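Section 3. Recording a match

3.1 Before kickoff

Clolusell keeps one match file per fixture. The file must exist on the scorer's tablet before the first whistle. A match file opened after kickoff will accept goals and cards, but it will not rebuild the clock, and every event will carry the time at which it was typed.

1. Open Fixtures and select the match. If the match is missing, go back to section 2 and import the league calendar again.
2. Check the home and away sides. Swapping them later reverses the score but leaves the shirt colors as they were.
3. Enter the starting eleven for each side. Shirt numbers 1 to 99 are accepted. Two players on the same side cannot share a number.
4. Mark the goalkeeper and the captain. A goalkeeper may also be captain.
5. Enter the substitutes. The default bench size is seven. To change it, open League Rules - the setting is not on the match screen.
6. Press Lock Lineups.

Note: Lineups can be unlocked until the clock is started. After that, a wrong name must be corrected under Edit Player, and a wrong shirt number under Edit Number. 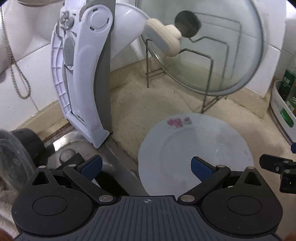 Plate and lid rack on the counter.

3.2 Running the clock

The clock counts up from zero and does not stop for injuries, substitutions or the ball leaving play. Added time is shown after a plus sign.

1. Press Start when the referee signals kickoff.
2. At the end of the first half, press Half. The clock holds and the display shows HT.
3. Press Start again for the second half. The clock resumes at 45:00 whatever the first half ran to.
4. Press Full to end the match. Hold the button for three seconds.

Caution: Do not close the match file during half-time. Closing it sends a partial result to the league table, and the table has to be corrected by hand.

If the clock was started late, press and hold the time display, then use the arrows to adjust it in steps of 10 seconds. Events already entered are not moved.

3.3 Goals

1. Press Goal on the scoring side.
2. Select the scorer. For an own goal, press OG first and then select the player from the other side's list.
3. Select the type: open play, free kick, penalty or corner.
4. Select the assist, or press None.
5. Press Save. The score changes only after saving.

A penalty that is saved or missed is entered under Event, not under Goal. If the rebound is scored, enter the miss first and then the goal as open play. The two events may carry the same minute.

To remove a goal that was ruled out, select it in the event list and press Disallow. The entry stays in the list with a line through it and is left out of the player's season total. Delete removes the entry completely and should be kept for typing errors.

Example of an event line as it appears in the list:

39 GOAL Barkar - E. Sârbu (penalty)

3.4 Cards and substitutions

Cards are entered under Discipline. A second yellow must be entered as Second Yellow. Entering a plain yellow and then a red gives the player two separate suspensions in the league report.

For a substitution, select the player leaving first, then the player coming on. Several changes made at the same stoppage can be grouped with Add Another. Grouped changes use one of the side's substitution windows.
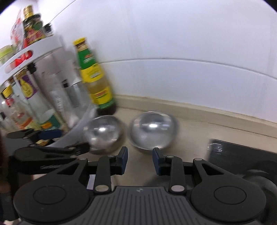 Despina Toma wrote in to ask whether a player who is sent off while sitting on the bench should be entered as a substitution first. No substitution is needed, she was told, and she added that her own league at Mullis counts such a card toward the team total as well, so the Bench box should be ticked before saving.

3.5 Closing the match file

1. Compare the score and the event list with the referee's card.
2. Enter the referee's name and, if known, the attendance. Leave attendance blank if there was no count. Zero is read as a match behind closed doors.
3. Press Sign. Both team delegates sign on the screen.
4. Press Send. A green bar shows that the league server has the file.

If there is no connection, the file is held on the tablet and sent at the next sign-in. Do not sign in on a second tablet until this is done.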